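Pranura 도시락 주문 앱 사용 안내
3장. 첫 설정부터 첫 점심 주문까지

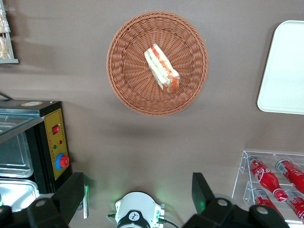 글: Mimoza Spahić
Pranura 사용자 안내서 담당
2019년 2월 24일

안녕하세요, 3장까지 오셨네요! 2장에서 계정을 만드셨다면 이제 진짜 점심을 주문할 차례예요. 저는 Wenstead 사무실에서 매일 이 앱으로 점심을 시켜 먹는 사람이라, 설명 중간중간에 제 잔소리가 좀 섞여 있습니다. 급하신 분은 번호만 따라가셔도 돼요.

시작하기 전에

회사 코드가 필요해요. 숫자 네 자리인데, 사내 공지나 총무팀 메일에 적혀 있을 거예요. 이 장에서는 1424로 적어 둘 테니 여러분 회사의 코드로 바꿔서 읽어 주세요. 휴대폰 알림도 미리 켜 두시고요. 저는 처음에 알림을 꺼 둔 채로 썼다가 샌드위치가 온 줄도 모르고 오후 회의에 들어간 적이 있답니다.

3.1 회사와 수령 장소 등록하기

1. 앱을 열고 오른쪽 위의 사람 모양 아이콘을 누르세요.
2. ‘내 회사’를 고르고 회사 코드를 입력하세요. 화면에 회사 이름이 나오면 ‘맞아요’를 누르면 됩니다.
3. ‘수령 장소’에서 건물과 층을 고르세요. 목록에 여러분 층이 안 보이면 ‘요청하기’를 눌러 두세요. 관리자가 승인하면 목록에 나타나요.
4. ‘저장’을 누르세요. 뒤로 가기만 누르면 저장이 안 됩니다. 저도 여러 번 당했어요.

참고: 건물을 옮겨 다니며 일하신다면 수령 장소를 세 곳까지 등록할 수 있어요. 제일 자주 가는 곳 옆의 별을 눌러 두면 주문할 때마다 그곳이 먼저 떠서 편합니다.

3.2 알레르기와 못 먹는 재료 표시하기

이 부분은 건너뛰지 말아 주세요, 제발요!

1. ‘내 식단’을 누르세요.
2. 재료 목록을 쭉 내려 보면서 피해야 하는 것을 체크하세요.
3. 각 재료 옆에서 ‘알레르기’와 ‘그냥 싫어요’ 중 하나를 고르세요. ‘알레르기’로 표시한 재료가 든 메뉴는 아예 주문이 막히고, ‘그냥 싫어요’는 노란 표시만 붙어요. 저는 오이를 ‘그냥 싫어요’로 해 놓고 가끔 모른 척 시킵니다.

주의: 앱의 표시는 식당이 올린 재료표를 따라갑니다. 알레르기가 심한 분은 주문 전에 메뉴 화면 아래쪽의 ‘식당에 문의’로 꼭 한 번 더 확인하세요. 같은 주방에서 다루는 다른 재료까지는 앱이 걸러 주지 못해요.

3.3 결제 수단 연결하기

1. ‘지갑’으로 들어가 ‘카드 추가’를 누르고 카드 정보를 입력하세요.
2. 회사에서 식대를 지원한다면 ‘회사 식대 먼저 쓰기’를 켜세요. 식대를 다 쓴 다음 모자란 금액만 카드에서 나갑니다.
3. 영수증 받을 메일 주소를 확인하세요. 가입할 때 쓴 주소가 자동으로 들어가 있는데, 저처럼 옛날 메일로 가입하신 분은 여기서 바꾸면 돼요.

주의: 카드를 등록하면 확인용으로 700원이 승인됐다가 곧바로 취소됩니다. 문자 보고 놀라지 마세요. 취소 문자가 따로 안 오는 카드사도 있으니, 그럴 때는 카드사 앱의 이용 내역에서 보시는 게 빨라요.

3.4 첫 주문 넣기

1. 첫 화면에서 날짜를 고르세요. 오늘 점심은 오전 마감 전까지만 열려 있고, 마감 시각은 날짜 바로 밑에 나와요.
2. 식당을 고르세요. 뭘 먹을지 모르겠으면 Grinby의 샌드위치 메뉴부터 보시길 권해요. 메뉴판이 짧아서 고르기가 쉽거든요.
3. 메뉴를 누르고 빵이나 소스 같은 옵션을 정한 다음 ‘담기’를 누르세요.
4. 장바구니에서 수령 장소를 다시 한번 보고 ‘주문하기’를 누르세요.
5. 주문 번호가 뜨면 끝! 이 번호는 ‘오늘 주문’에서 언제든 다시 볼 수 있어요.

참고: 취소는 마감 전까지 ‘오늘 주문’에서 직접 할 수 있습니다. 마감이 지나면 취소 버튼이 회색으로 바뀌고, 그때부터는 동료에게 넘기는 ‘양도’만 돼요. 양도받을 사람도 같은 회사 코드로 등록되어 있어야 합니다.

3.5 여럿이 함께 주문하기

팀 점심이라면 한 사람이 방을 만들고 나머지가 들어오는 방식이 제일 편해요.

1. ‘함께 주문’을 누르고 방 이름을 정하세요.
2. 링크를 복사해서 팀 대화방에 붙여 넣으세요. 방 하나에 12명까지 들어올 수 있어요.
3. 각자 메뉴를 담고 ‘다 골랐어요’를 누르면 이름 옆에 초록 점이 생깁니다.
4. 모두 초록 점이 되면 방을 만든 사람이 ‘한꺼번에 주문’을 누르세요.

주의: 초록 점이 안 뜬 사람의 메뉴는 빼고 주문이 들어가요. 누르기 전에 꼭 한 번 물어봐 주세요.

3.6 잘 안 될 때

회사 코드가 틀렸다고 나오면 앞뒤에 빈칸이 들어가지 않았는지 보세요. 메일에서 복사해 붙이면 자주 그래요. 메뉴가 하나도 안 보이면 날짜가 휴일로 되어 있거나 수령 장소 승인이 아직 안 난 경우가 많습니다. 둘 다 아니라면 앱을 완전히 닫았다가 다시 열어 보시고, 그래도 그대로면 ‘도움말’의 ‘문의 남기기’에 화면 캡처를 붙여 보내 주세요.

정기 주문과 Dumitrescu 식당의 주간 식단 신청은 4장에서 이어집니다.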